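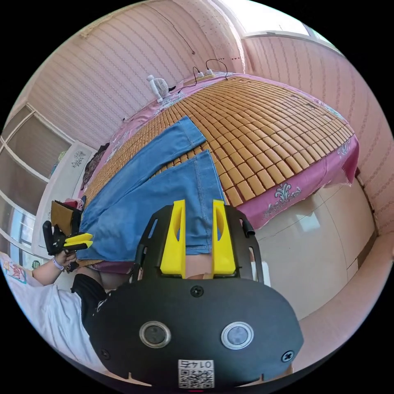 Reading time: 4 minutes (600 words)

Household Skills, Unit 19: Folding on a Bed
Handout prepared by Aino Mäkelä

Please read this before the practical hour. You will need one pair of jeans, one towel and a few soft garments of your own. Bring things that you wear, and leave the new ones in the shop bag at home.

1. The surface

Most textbooks tell you to fold on a table. In small flats the table is often too short for a pair of adult jeans, so in this unit we work on the bed. A soft mattress is a difficult surface. When you press on the cloth, the cloth sinks, and the crease you wanted goes somewhere else.

A bamboo summer mat helps very much. The small tiles are firm, and they give you straight rows to follow with the eye. If you put the side seam of the jeans along one row, you will see at once when it begins to wander. Before you start, pass your palm over the mat. A tile with a rough corner can catch a thread, mostly on towels and knitted things.

If you have no mat, pull the sheet tight and use a large piece of cardboard.

2. Jeans

Close the button and the zip first. Students forget this step more than any other, and then the waistband opens in the drawer. Lay the jeans flat, with the front up. Smooth from the waist to the hem, always in the same direction, and pull the pocket bags flat from inside with two fingers.

Next, bring one leg over the other. The side seams should lie together. The seat makes a small triangle which sticks out behind; turn it in, so that the long edge is straight.

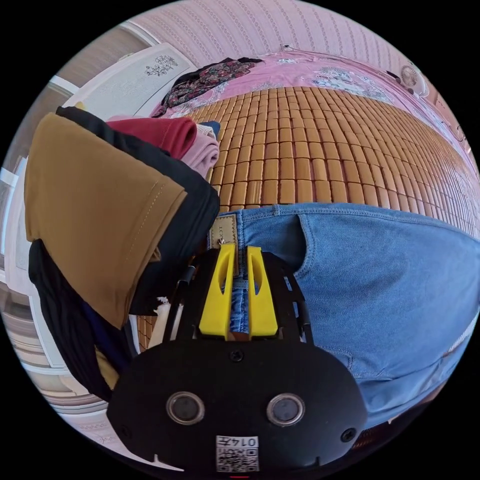

After this the folding goes from the hem towards the waistband. Fold once to a little below the band, then again in halves or in thirds, depending on the depth of your drawer. Thick denim does not like thirds. If the parcel springs open when you take the hand away, go back to halves.

Keep the waistband on the outside of the last fold. It is the stiffest part and it holds the shape.

3. Towels

A towel looks easy, but the hems are thicker than the middle, and often one hem has shrunk more than the other. Spread the towel completely and look at the four corners. If they do not make a rectangle, take two opposite corners and pull gently. Do not try to correct the shape later with the folds.

Fold lengthwise first, hem on hem, and then across. The folded edge, and not the hems, should look towards you on the shelf. You can then take one towel without lifting the others. 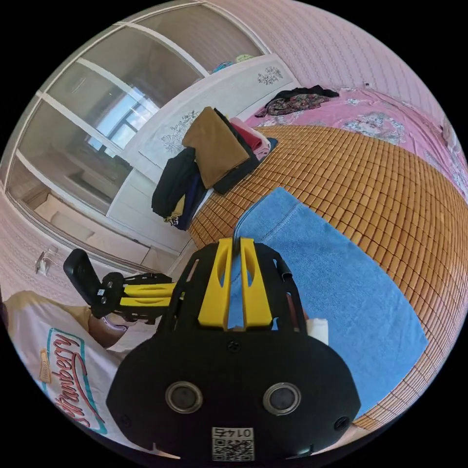
Flora Sutherland objects to the lengthwise fold. In her opinion it leaves a line down the middle of the towel that stays there when it hangs in the bathroom, and she prefers to begin across and finish with thirds. We will try both ways in class. Her parcel is shorter and thicker, and for a deep shelf it may be better.

4. The pile

Put heavy things at the bottom and soft ones on top. Dark and light colours may lie together when they are fully dry. Do not build the pile near the place where you are folding, or your sleeve will push it over. The far side of the mat is a good place. A garment which you have not yet decided about should stay off the mat, on the sheet, so that it does not mix with the finished ones.
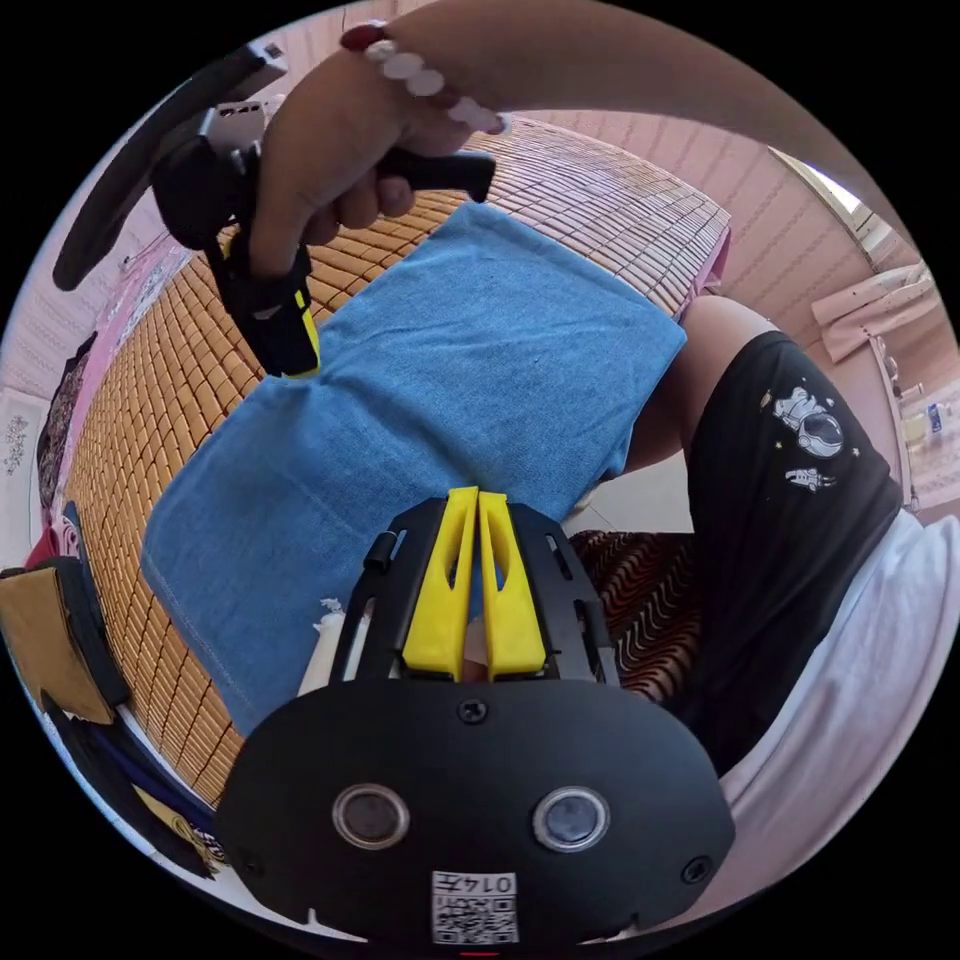
Fig. 4. Blue cloth on the tile mat.

5. To do at home

Fold the same pair of jeans in halves and in thirds, and leave both results overnight, one after the other. Write down the height in the evening and in the morning. Then do the towel in my way and in Flora's way, and note which one fits your shelf.

Hand in one page, by hand or printed. Late pages are accepted until the end of March.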